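Drirkine Home Demonstrations: Frequently Asked Questions

These are the questions we receive most often from people who will record kitchen and table tasks for the Drirkine set. Please read the whole page before your first session. If your question is not here, write to the session desk at Fisberg and mention the name of your task.

Getting started

What do I do in a session, in simple words?

You hold the two leader handles, and the arms of the robot follow your hands. You do the task from the task sheet, for instance moving one bowl next to a cup, and the computer saves what the cameras see together with the position of every joint. One such recording is called an episode. Later a policy is trained on many episodes of the same task.

Do I need experience with robots?

No. It helps more if you are patient and can repeat the same thing without getting annoyed. Most new operators need three practice rounds before the hands and the eyes agree. The practice rounds are not sent to us, so please feel free to drop things.

How long is one episode?

For a table task, plan around 60 seconds. If it takes you much longer, it is usually a sign that you are correcting small errors again and again. It is better to stop, go back to the start position and record a new one.

How many episodes do you have?

The May release of the table tasks contains 2760 episodes. The number will go up when the drawer tasks are ready, but we don't have a month for this yet.

Cameras

Which cameras are recorded?

The head camera and one camera on each wrist. All of them are started with the same button in Urex, our recording program. You cannot switch off a single one, and please do not try to do it by pulling a cable.

My wrist view is very blurred when I move. Must I record again?

Normally you can keep it. A wrist camera moves together with the hand, so the background smears as soon as you travel fast over a surface. What we ask is that the view becomes sharp again when you come close to the object. Slow down for the last part of the way and wait a short moment before you close the fingers.
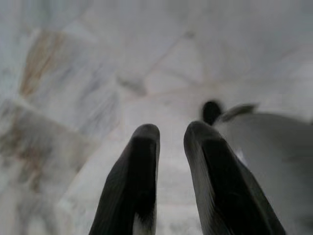
Can I change the speed of the arms?

Speed is set in the Urex menu under Follow, with a scale from 1 to 8. New operators should stay at 3. Please do not change the value in the middle of a task; finish the group of episodes first, then change it and write the new value in the notes.

Should I look at the screen or at the robot?

We prefer the screen. If you look directly at the table, you will use information that the robot does not have, and then the demonstration looks strange to the policy. For example, you may reach behind an object that no camera can see. In the first practice round you may look at both.

The place and the tables

Must I clean the room first?

No, only the table tops. We want homes that look like homes, and the things on the shelves and cabinets can remain where they are. Remove letters, family photos and everything with an address on it. From the table tops, take away anything that is not on the task sheet.

I have two small tables instead of one large. Is it accepted?

Yes, two tables next to each other are fine if they are the same height. Leave the gap as it is during the whole group of episodes. When the tables slide a little (it happens on smooth tiles), push them back before you continue - the arm can pull more than you think. Do not plan a route where you put an object down over the gap.

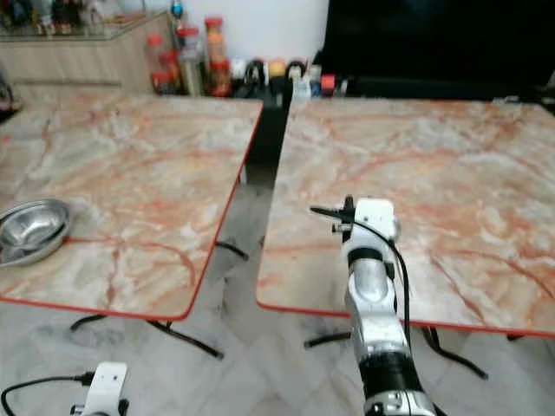 Two tables side by side, with a steel bowl near the left edge of the left one.

Is a table with a pattern a problem?

A pattern is welcome. We already have many plain white tops and we want more stone patterns, flowers and wood. A strong reflection is more difficult. If a lamp makes a white spot exactly where you must grip, move the lamp or close the curtain, and note it down.

Where do I put the objects at the start?

The task sheet gives only the side of the table, left or right. Inside this side you choose the place yourself, and you should change it from one episode to the next. Use also the places near the edge, where it is less comfortable to reach. Many operators put everything in the middle without noticing it, and a policy trained on such episodes becomes helpless when a bowl stands 20 centimeters away from there. As a check, play back your last few start images in Urex one after the other. If they look the same to you, they look the same to the policy too.

What about the arm I am not using?

Let it rest at its start position and keep your hand quiet on that leader handle. Small nervous movements are also recorded. It is not necessary to use both arms only for the reason that both are there.

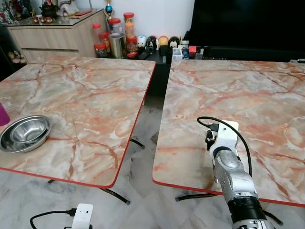

Arm at the right table; the bowl is on the left table.

Handling objects

How should I take hold of a bowl?

From the rim, with one finger inside and one outside. Come down from above, let the fingers pass the rim, stop, and close slowly. Do not push the bowl across the table to make it fit between the fingers, unless the task sheet says "push".

And if two bowls are stacked?

Look at the task sheet to see which bowl you must move. "Stack" means both together, and then you hold the rim of the lower, wider one. "Inner" means only the small one. Steel on steel slides easily, so lift only a little at first and watch if the inner bowl stays in its place. If it tilts, put the stack down again and continue from there; such a correction is useful for us and you should not delete it.

What do I do with a plastic cup that is in the way?

Leave it where the task sheet wants it and go around. Thin plastic cups can be squeezed out of shape by the gripper, so if your task includes moving one, use the soft setting in Urex. The normal setting is for metal and ceramic. 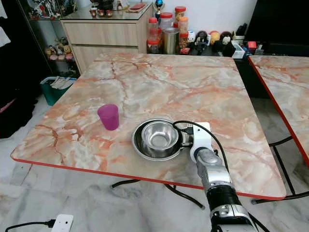 One operator wrote to us after the bowl tasks: I was closing the gripper too early every time, and the rim jumped away from me. What helped was to say "down, stop, close" quietly to myself. After one evening I did not need to say it anymore, but I would recommend it to everybody who is starting. Also please make the soft setting easier to find, I was looking for it in the wrong menu.

We moved the soft setting to the first page of the menu in the present version of Urex.

Problems and mistakes

I dropped the object. Is the episode lost?

Not always. If it fell on the table and you can still reach it, pick it up and finish. If it fell on the floor, stop and mark the episode as "failed". Please do not delete it. Failed episodes are kept in a separate folder and we use them too.

The arm stopped and does not follow me.

Let go of the leader handle, wait until the light on the base is steady, and move the handle back near the position of the arm. Then press Follow again. If it stops a second time at the same place, look at whether a cable is pulled tight around the wrist. Switch the power off before you touch any cable.

May another person in my home record for me?

Only if this person has made the practice rounds and has an own operator code. Two people never move in the same way, and we have to know which episodes come from whom. Children may watch from outside the reach of the arms.

How do I send the recordings?

Urex uploads them to the Masri server during the night, when the computer is on and connected. A green mark appears next to each group that has arrived. Keep your local copy until you see the mark, and if it is still gray after two nights, write to the session desk with your operator code.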